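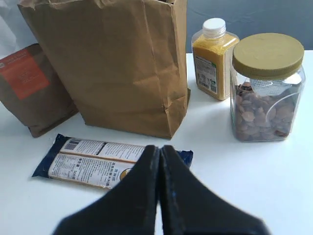
Packaged goods on the bench, with the two-fingered gripper in front

Search this site
Search term

Call for participants: home-built gripper arm, Vitthorpe shared workshop

The Vitthorpe shared workshop invites applications from adults who wish to take part in Rivas, a build project for a table-top robot arm that handles ordinary groceries. The arm is being assembled by workshop members from purchased and home-made parts. Places are open for the term beginning in June.

The work

Participants will attend one evening session each week, on Tuesday, and will be assigned either to the mechanical group or to the handling group. The handling group sets out bags, jars, bottles and flat packets on a white table, drives the arm by hand controller and records each attempt in the project log. The log holds 1136 attempts to date, and the target for the end of term is 3000. Paper bags remain the hardest items - they crease and lean, and the fingers must close on them without crushing the contents.
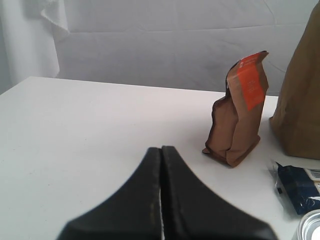
Who may apply

Applicants must be aged 18 or over and able to attend at least eight sessions. No degree or trade qualification is required. Experience of soldering, 3D printing or simple programming is welcome and should be stated. Applicants for the handling group must be comfortable with slow, repeated work and careful note-taking.

Terms

Participation is unpaid. Travel costs are refunded up to 50 pounds per term on production of receipts. A deposit of 100 pounds is payable for the Gollitz tool kit and is returned when the kit is handed back complete.

How to apply

Applications should be made on the form held at the workshop desk, marked "Ruter room - Rivas". Applicants should state which group they prefer and whether they require step-free access. Late forms will be placed on the waiting list.

Last updated: June

This site uses cookies. Accept all | Manage settings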